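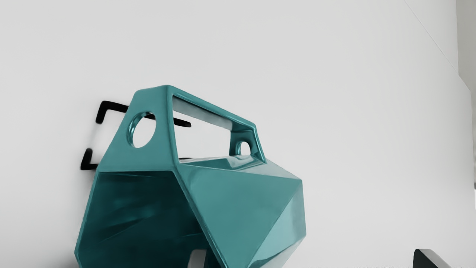 Crisóforo Carrillo

3. Montar a rega gota a gota na varanda

Se leu o capítulo 2, já tem o temporizador Todora com pilhas novas e a torneira escolhida. Se não leu (eu também salto capítulos, não o julgo), volte só à parte do adaptador de rosca, que é onde quase toda a gente se engana, e depois continue por aqui. A montagem faz-se bem numa manhã, com café pelo meio, e a única ferramenta a sério é uma tesoura de poda que corte direito. Uma tesoura de cozinha velha esmaga o tubo e depois passa a tarde à procura da fuga!

3.1 Antes de cortar seja o que for

1. Desenrole o tubo principal e deixe-o ao sol. O tubo vem enrolado muito apertado e frio é teimoso como uma mola; morno, deita-se onde o puser.

2. Arrume os vasos na posição em que vão ficar o verão inteiro. Digo isto porque eu não o fiz da primeira vez, mudei os tomateiros em maio e tive de refazer metade dos ramais.

3. Passe o tubo por trás dos vasos, encostado à parede, e prenda-o com as abraçadeiras de 40 em 40 centímetros. Não o estique. Com o calor ele cresce e com o frio encolhe, e uma folga pequena em cada canto chega perfeitamente.

4. Corte a ponta final e feche-a com o tampão em oito. Dobre, enfie, aperte com a mão.

Nota: o tampão de rosca que vem na caixa também serve, mas eu prefiro o de oito, que se abre num instante para purgar o tubo. Guarde o outro na gaveta das peças soltas, vai fazer falta um dia.

3.2 Furar e ligar os ramais

5. Marque com caneta o sítio de cada furo, em frente de cada vaso. O conjunto da Todora traz 16 gotejadores, e nos vasos compridos convém pôr mais do que um, afastados entre si.

6. Fure com o punção do conjunto, sempre a direito e do lado de cima do tubo. Segure bem o tubo com a outra mão, mas com os dedos longe da ponta (tenho uma cicatriz no polegar que prova que este conselho é meu).

7. Molhe o bico do ligador em água morna e empurre até ouvir o estalinho. Se não estalou, não entrou. Nada de óleo nem de detergente: o óleo ataca a borracha e o detergente faz o ligador saltar mais tarde, de noite, com a pressão toda.

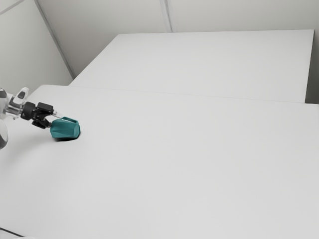

Com os ligadores no lugar, corte o tubo fino à medida de cada vaso e deixe um palmo a mais. Parece desperdício, eu sei, mas as plantas crescem e os vasos rodam, e um ramal esticado solta-se à primeira vassourada.

8. Enfie o gotejador na outra ponta e espete a estaca a meio caminho entre o caule e a borda do vaso. Encostado ao caule, o gotejador apodrece os manjericões todos, e na borda a água desce pela parede do vaso e sai por baixo sem regar nada.

Cuidado: se furou no sítio errado, não tente tapar com fita. Use os tampões pequenos do saquinho transparente. A fita aguenta uma semana, que é justamente o tempo de nos esquecermos dela.

3.3 Primeira abertura da água

9. Tire o tampão da ponta final e aponte o tubo para um balde. Abra a torneira devagar, um quarto de volta, e deixe correr até a água sair limpa. Vai sair areia e umas aparas de plástico dos furos, e é melhor que fiquem no balde do que dentro dos gotejadores.

10. Feche a torneira, volte a pôr o tampão e abra outra vez. Percorra o tubo inteiro com a mão por baixo, ligador a ligador. A mão encontra fugas que os olhos não veem.

11. Afine cada gotejador rodando a cabeça. Para a direita fecha, para a esquerda abre. Comece com todos quase fechados e vá abrindo os vasos mais sedentos.

Quanto é que cada vaso deve receber? Eu faço assim: ponho um frasco debaixo do gotejador do tomateiro, ligo um ciclo completo e meço. O meu, em pleno verão, leva 900 ml por dia e anda feliz. As aromáticas querem muito menos e o alecrim até se ofende se insistimos. Com a varanda cheia, gasto quase 3.000 litros na época toda, e a regar com mangueira gastava mais, além de molhar o vizinho de baixo.

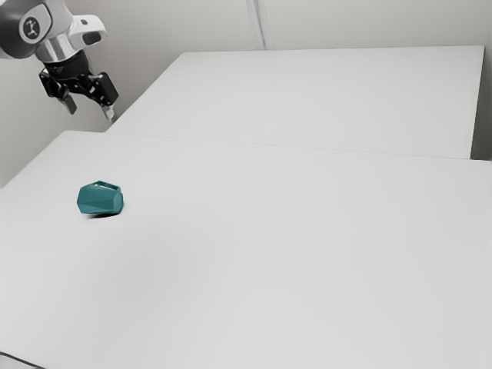 Fig. 3. Garra preta de dois dedos, voltada para baixo, sobre um tampo branco.

3.4 Programar o temporizador

12. Rode o botão para ACERTO e ponha a hora certa. O relógio não muda sozinho para a hora de inverno, convém apontar.

13. Escolha dois ciclos curtos, um antes do nascer do sol e outro ao fim da tarde. Um ciclo comprido ao meio-dia é água deitada ao ar.

14. Rode o botão para AUTO. Este passo parece uma parvoíce, mas a Gülizar Baysal, que montou o mesmo sistema na varanda dela, esteve quatro dias à espera de uma rega que nunca podia começar com o botão em ACERTO.

Nota: se preferir o redutor de pressão da Tatley ao que vem no conjunto, monte-o depois do temporizador e com a seta virada para o tubo. Eu uso-o há duas épocas e gosto do filtro, que se desenrosca à mão.

Cuidado: antes de ir de férias, deixe o sistema a trabalhar sozinho pelo menos um fim de semana com alguém em casa. Uma fuga pequena vista no sábado resolve-se com um tampão, e a mesma fuga vista quinze dias depois resolve-se com o seguro do prédio.

3.5 Se um gotejador deixar de pingar

Desenrosque a cabeça, mergulhe-a em vinagre branco durante a noite e passe por água corrente. Não use agulhas, que alargam o furo e depois já não há afinação que valha. Se forem vários ao mesmo tempo, e todos seguidos, o problema está no filtro ou há um tubo dobrado atrás de um vaso; comece pelo tubo, que é só espreitar.

Início Manuais Peças Perguntas Contactos Anterior Seguinte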